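Walk-through checklist for the Magagula building, ground floor and both upper flats. August round. Boxes ticked where I was satisfied, left open where I wasn't, and commented on wherever I couldn't help myself. Last year's sheet had no comments column and everybody said it was a pleasure to read, so I have added one.

Keep a copy in the hall drawer. The hall drawer sticks (see item 4.6).

## 1. Smoke and carbon monoxide alarms

- [x] **1.1 Alarm on every floor.** One on each landing, one in each flat, one in the meter closet.
- [x] **1.2 Test button pressed and held.** All of them sounded. The landing alarm is loud enough to be heard in Sorkley, and I apologized to the dog on the first floor.
- [ ] **1.3 Date of manufacture checked.** The upper landing alarm is past its ten years. It still beeps when pressed, and people take great comfort from that, but the button mostly tests the horn and the circuit. The sensor inside ages anyway. Replace it.
- [x] **1.4 Alarm free of paint.** Free of this year's paint, at least.
- [x] **1.5 Carbon monoxide alarm near the sleeping area.** Both flats have one. The lower flat's was in a kitchen cabinet, behind the rice, where it was protecting the rice. It's now in the hallway outside the bedroom.

*Comment:* taking the battery out to stop the chirping is a popular repair. It fixes the chirp. Please buy a battery instead. There is a pack in the hall drawer, if you can get the hall drawer open.

## 2. Ways out

- [x] **2.1 Front door opens from inside without a key.** It does. It also opens from outside without a key if you lean on it, so see 2.2.
- [ ] **2.2 Front door latches by itself.** It does this in winter. In August the wood swells and the door stops a finger's width short, looking closed. Plane the top edge or adjust the strike plate. Adding a sign that says PLEASE PULL DOOR has been tried. There are 2 signs now.
- [ ] **2.3 Stairs clear top to bottom.** One stroller, one folded drying rack, one box marked FRAGILE that has been on the third step long enough to be considered part of the staircase. All to be moved.
- [x] **2.4 Handrail firm.** Tightened at the bottom bracket during the visit. I used my own screwdriver and expect no thanks.
- [x] **2.5 Windows in bedrooms open fully.** They do, with encouragement.
- [ ] **2.6 Stair light works.** It works for 10 seconds. The timer was set by someone with long legs. Turn it up so that a person with groceries can reach the top floor before it goes dark.

*Comment:* the rule for the stairs is that nothing lives there. "Just for tonight" is how the FRAGILE box got started.

## 3. Electrical

- [x] **3.1 Breaker panel labeled.** Labeled in three different hands, with one breaker called "maybe fridge." I switched it off to find out. It's the fridge. Label corrected.
- [x] **3.2 Ground fault outlets tested in kitchens and bathrooms.** All tripped and all reset.
- [ ] **3.3 No power strip plugged into another power strip.** Upper flat, behind the television: a chain of them, like a family tree. Take it down to one strip, plugged into the wall.
- [ ] **3.4 Space heaters plugged straight into the wall.** The Gastari heater in the lower flat was on an extension cord, under a rug. I have rarely seen so many rules broken by so few objects. Cord removed, rug shaken out, no scorching found.
- [x] **3.5 Cords undamaged.** Checked along their length, including the ends people tape up and forget.
- [x] **3.6 Nothing paper or cloth kept up against a heater or a lamp.** Fine in both flats. The usual things are kept on tables, away from anything warm, and can stay there. 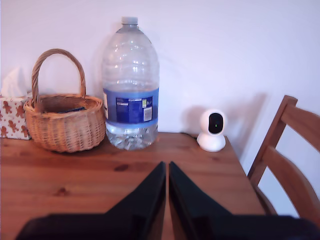
How far should a space heater be from furniture and curtains?

Three feet on every side, and that includes the side you think doesn't count. The distance applies to beds, bedding, laundry and the pile of mail as well. A heater should be off when you leave the room or go to sleep.

- [ ] **3.7 Outlet covers in place.** One missing in the meter closet, cracked one in the upper hall. Both cost less than the coffee I drank while writing them down.

## 4. Kitchens and general hazards

- [x] **4.1 Fire extinguisher present and in the green.** One per flat. The needle is in the green and the pin is in place.
- [ ] **4.2 Extinguisher reachable.** The upper flat's is mounted directly behind the stove, so that in a stove fire you would simply reach through the fire. Move it near the kitchen door.
- [x] **4.3 Range hood filter clean.** Cleaned the night before, judging by the smell of lemon. I don't mind. Any reason is a good reason.
- [x] **4.4 Cleaning products in their original bottles.** All but one, which was in a soda bottle and has been thrown out after a short speech.
- [x] **4.5 Hot water not scalding.** Measured at the kitchen tap, below 120 degrees.
- [ ] **4.6 Drawers and cabinet doors open freely.** Hall drawer: no. It holds the spare batteries, the flashlight and the emergency numbers, so naturally it is the one that sticks. Rub the runners with candle wax. If that fails, empty it and pick another drawer.
- [x] **4.7 Tall furniture anchored.** Bookcases in both flats are strapped to studs. The Nunitz wardrobe in the upper bedroom has its strap fitted but had never been screwed to the wall. It is now.

*Comment on 4.7:* a strap hanging down the back of a wardrobe is a decoration. Pull on the furniture with one hand, gently, at shoulder height. If it comes toward you, let go and find a drill.

- [x] **4.8 Floors free of trip hazards.** Good on the whole. The rug from 3.4 has been given a grip pad. The threshold between the upper kitchen and the front room is raised by the thickness of a coin and has caught my foot every year I've done this round. I have marked it as a pass out of pride.
- [x] **4.9 Tables and chairs sound.** Rocked each one by hand. For tables, push sideways at a corner and watch the joints at the top of the legs. For chairs, do the same with the back, then turn the chair over and look for screws that have backed out.
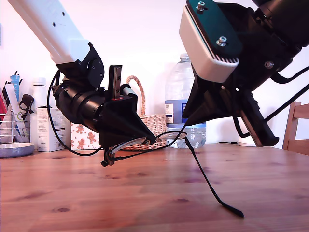 Glue that has let go once will let go again, so a wobbly joint gets taken apart, scraped clean and glued properly. A folded napkin under one leg is allowed in restaurants only. Two chairs in the lower flat needed a turn of the screwdriver. None needed retiring.

- [x] **4.10 Window blind cords out of reach of children.** Cordless in the lower flat, cleats fitted in the upper.

## 5. Water and gas

- [x] **5.1 Main water shutoff found and turned.** It lives behind the panel in the meter closet. It turns, after some negotiation. Turn it once a season so it remembers how.
- [x] **5.2 Gas shutoff accessible.** Yes, and tagged. The tag number is 176, for anyone who has to read it over the phone.
- [ ] **5.3 Under-sink leaks.** Slow drip in the upper bathroom, caught in a yogurt tub. The tub was described to me as a temporary measure. It had a ring at every level, like a tree. New washer needed.
- [x] **5.4 Water heater relief valve has a drain pipe.** It does, and it points down, as it should.
- [x] **5.5 Meter reading noted.** 919 on the small dial. I have no idea what it was last year, for the reason given in the opening paragraph.

## 6. Outside

- [x] **6.1 House number readable from the street.** Readable now that the ivy has been persuaded.
- [ ] **6.2 Back steps level and dry.** The second step tips forward. Re-bed it before the cold weather, when it will also be a slide.
- [x] **6.3 Trash cans away from the wall.** They had crept back toward it, as they do. Moved.
- [ ] **6.4 Gutter over the back door.** Growing a small and healthy birch.

## To be done before the next round

1. Replace the upper landing alarm (1.3).
2. Fix the front door so it latches (2.2), and take down both signs.
3. Clear the stairs (2.3) and reset the light timer (2.6).
4. Break up the power strips (3.3) and keep the heater on the wall outlet (3.4).
5. Fit the outlet covers (3.7).
6. Move the extinguisher (4.2).
7. Hall drawer (4.6).
8. Washer in the upper bathroom (5.3).
9. Back step (6.2) and birch (6.4).

Item 2 can wait until the wood shrinks if someone is prepared to pull the door shut every time until then – I have met everyone in the building and would do it now. Tick things off on the copy in the hall, and leave the comments column alone, please. It's the only part I enjoy.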